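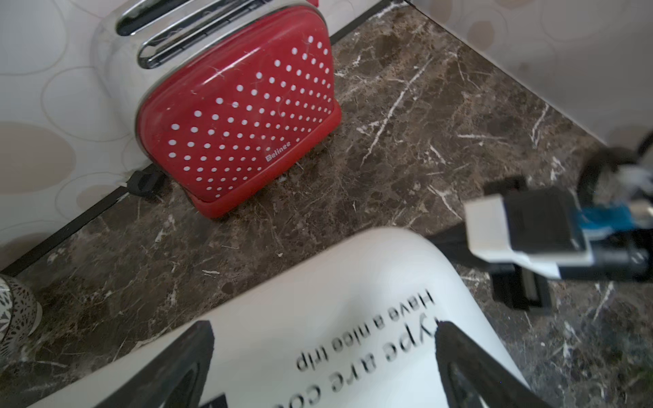
utis84
moving in March, one small case for kitchen bits. toaster in the case or in a box?

chiyo_s
case. wrap it in a towel, crumbs out frist

Leclerc3
disagree, box. shells crack
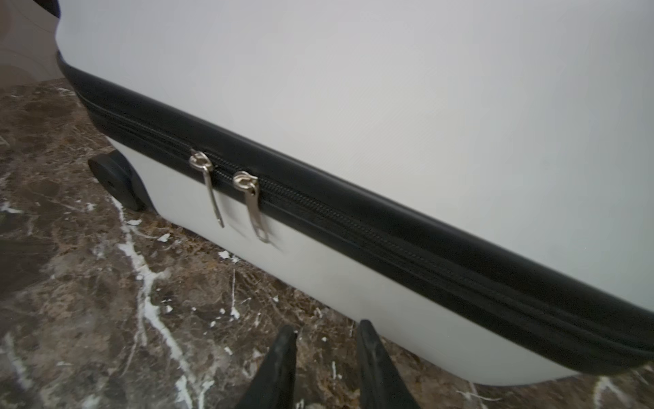

grey case, two zip pulls

chiyo_s
mines done 3 moves, never cracked

Leclerc3
lucky. box + newspaper, jars too 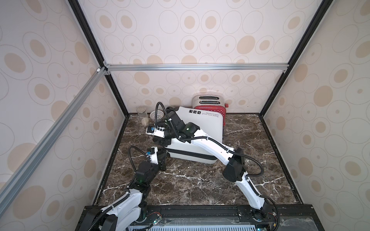 utis84
do jars need the lid taped?

chiyo_s
Tape it all round, then stick it in a bag. powder gets everwhere

Leclerc3
ok agree on that one. still box for the toaster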